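Household Waste and Recycling, Unit 6: Plastics
Tutor: Jocelyn Poirier

Most drinks bottles are made from PET, code 1 on the base. Caps are usually a different plastic, often polypropylene or HDPE, and are separated by density after shredding. PET sinks in water and the cap plastics float.
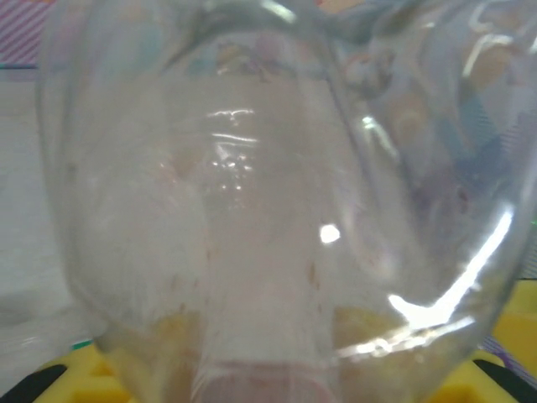
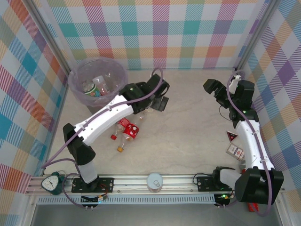
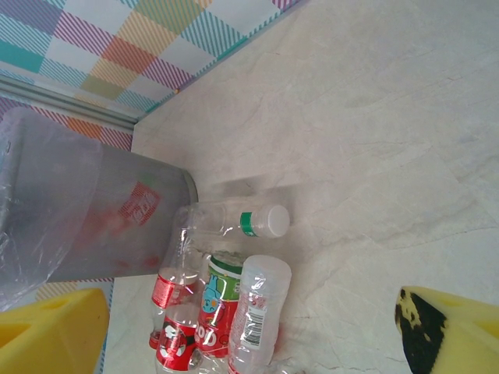
Empty plastic bottles by a lined bin.
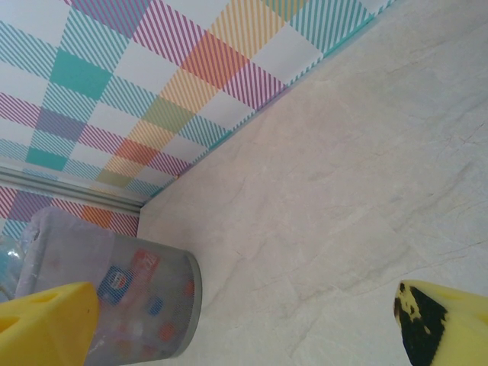
Film and carrier bags go in a separate stream, as they wrap round the sorting screens.

Reading for next week: the Flerndale sorting study, page 21 onwards. Bring your answers to Colton Poirier's worksheet on density.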